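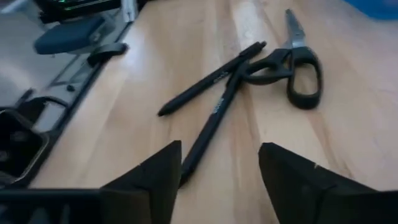 Sabine Ruppert

Chapter 3
Small Tools and the Shared Worktable

Learners who have completed the first two chapters will be familiar with the layout of a general workroom and with the duties of the person in charge of it. The present chapter is concerned with the worktable itself and with the small articles that are used on it every day: writing instruments, scissors, leads, plugs and adapters, and the loose blocks and supports that are set out for a task and afterwards put away. Such articles cost little and are seldom listed in an inventory. They nevertheless account for a large share of the time lost in a shared room, either through being mislaid or through being left where the next person has to clear them.

On completing this chapter, the learner should be able to sort the contents of a worktable into groups, assign each group a storage place, hand over scissors and other cutting tools safely, and coil and store a lead so that it may be used again without untangling. The exercises at the end of the chapter require a table, a shallow tray with at least two divisions, and a selection of everyday articles. They can be completed in a single period of 45 minutes.

3.1 The table as a place of work

A worktable serves two purposes which are easily confused. It is a surface on which work is carried out, and it is a surface on which things are put down. The second purpose tends to crowd out the first. In the training workroom at Breritz, where much of the material in this book was first taught, the rule is that an article may remain on the table for as long as it belongs to the task in hand. When the task changes, the article returns to its place, even if it will be wanted again later in the day.

The condition of the surface should also be noted. Wooden tops mark easily, and a mark is no cause for concern unless it catches the hand or a sheet of paper. Raised splinters should be reported and rubbed down before the table is used for paper or cloth. Grit should be brushed off before any tool is slid across the wood. 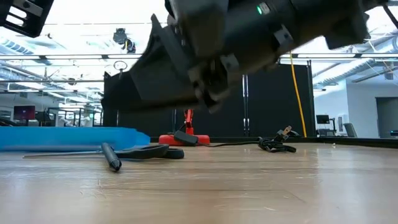
Sorting begins with the cutting tools, as these are the articles most likely to cause injury when other things are lifted away from around them. The learner should find every pair of scissors before moving anything else. Particular care is needed where something rests across them, as with the black marker pen leaning on the handles here, for a hand reaching for the pen will pass close to the blades. The pen is lifted first, by its upper end, and the scissors are then closed, taken up by the handles and placed in the tray with the blades pointing away from the user. Larger pieces, such as the long blue foam block at the far edge of the table, may be left until the small articles have been cleared.

Pens and markers form the second group. Caps are checked and pressed home, and any pen that fails to write on a scrap of paper is discarded at once – a dry pen returned to the tray will only be tested again by the next user. Yesenia Alvarado, who taught the course at Breritz for three years, required her learners to store all pens with their tips in one direction, and this practice is followed throughout the present book.

3.2 Leads, plugs and adapters

Leads form the third group and deserve separate treatment. Before a lead is moved, it should be switched off at the wall and unplugged by gripping the body of the plug. It is then coiled in loose, even turns, each no smaller than the width of a hand, and fastened with a soft tie. Tight winding around an adapter strains the lead at the point where it enters the housing, and damage at that point is a common reason for replacement. Where a store holds a large number of leads – the one at Bermúdez has nearly 50 – each should carry a label at the plug end giving its length and the equipment to which it belongs.
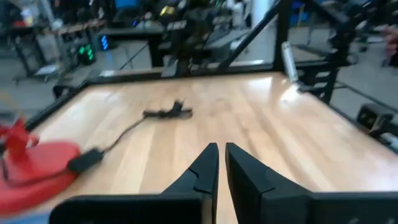 Should an adapter be stored together with its lead or apart from it? Together, wherever the two are used as a pair. The lead is coiled beside the adapter, both are placed in the same bag or division of the tray, and a single label serves for both.

Adapters that have lost their equipment should be kept in a separate box, marked with the date on which they were found, and reviewed each August. Any that remain unclaimed at the review are sent for recycling. They are not to be tried in other equipment, even where the connector appears to fit.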